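Week 5: Reading Aloud to Groups - What the Evidence Does and Does Not Show

Handout for Children's Library Programs, Instructor: Irén Kiss
Revised Fri 1 November

Please read this before class. It replaces the older handout on story hour, which was too cheerful for my taste and quoted numbers I could not trace.

Most of you have helped at a story hour by now, and most of you came back saying it went well. I would like you to be suspicious of that. The usual test of a good session is that the children sat still and the parents said thank you. Neither of those tells us much about language, reading, or whether a child will ever pick up a book without being told to.

Starting claims

You will meet three claims over and over in program reports and grant requests:

Reading aloud builds vocabulary.
A guest reader makes children more interested in books.
A craft or game afterward helps the story stick.

The first has decent support, with conditions. The second is mostly hope. The third depends on what the craft is, and in many reports the craft has no link to the book at all.

On vocabulary, keep the setting in mind. A good share of the studies people cite were done with one adult and one child, or with very small groups, and with the same book read more than once. A public story hour might have 30 children, a new book every week, and a toddler heading for the door. Carrying a result from the first setting to the second is a guess. It may be a fair guess, but write it down as one. 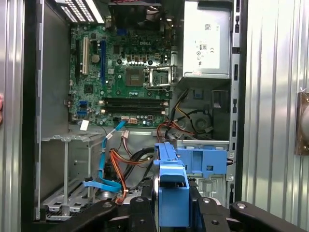
How many times should a book be repeated before we expect children to learn words from it?
At least twice, and more if you can stand it. A single reading with no talk about the words gives small gains that fade, and a program that never repeats a title should be modest about what it promises.

The Lamont report

You have the Lamont story hour report in your packet. It says the program had 3,109 visits in one year and calls this "children reached." Look at page 2, where the sign-in sheets are described. A child who came every week was counted every week. When Zsófia Dudás went back through the sheets for her class project, she found 140 different family names. That is still a healthy program for a town that size. It is a different claim, though, and the people who wrote the report had the sheets in front of them.

Also note what is missing. There is no comparison group, no record of which books were read, and nothing on children who came once and did not return. The survey went to parents at the end of the spring session, so the families who had quit in March were never asked. Of the 112 forms that came back, nearly all were positive. I would expect that from any program that asks only the people who stayed.

Questions during the story

Barnabás Lakatos and I disagree on this, and he will give his side on Thursday. His view is that stopping to ask questions keeps children involved. Mine is that it depends on the question. "What color is the bear's hat?" keeps them busy. "Why did she hide the letter?" gives them something to say, and you have to wait for the answer, which most new readers do not do. Count to five in your head. It feels terribly long.

Where I think he is right: with children under four, pointing and naming is fine, and waiting for a long answer will lose the room. 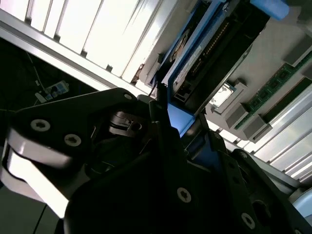
PART TWO: GUEST READERS

Mayors, firefighters, local athletes, older students. The reports love them, and they do bring in families who would not otherwise come. I have no quarrel with that as a reason. My quarrel is with the sentence that usually follows, about role models and a lifelong love of reading. I have not found a study that followed those children for even one school year.

Some practical points, from sitting through a lot of these:

Send the book a week ahead. Guests who see it for the first time in the chair read too fast and hold it facing themselves.
Ask for a short book. Ermanno Bellini once read for our Trirklow group and chose a chapter book, and we lost half the rug by the second page.
Older students are often the best guests, especially in pairs, if they have practiced out loud.
Keep the introduction under a minute.

For next class

Pick one program report from the packet other than Lamont. Find one sentence that claims an effect on children. Write half a page on what the authors would have needed to collect in order to say it, and whether they could have done so with the staff they had. Do not pick the attendance sentence, as we have done that one.

Late papers go to Ákos Deák in the program office, and he does not take them by email.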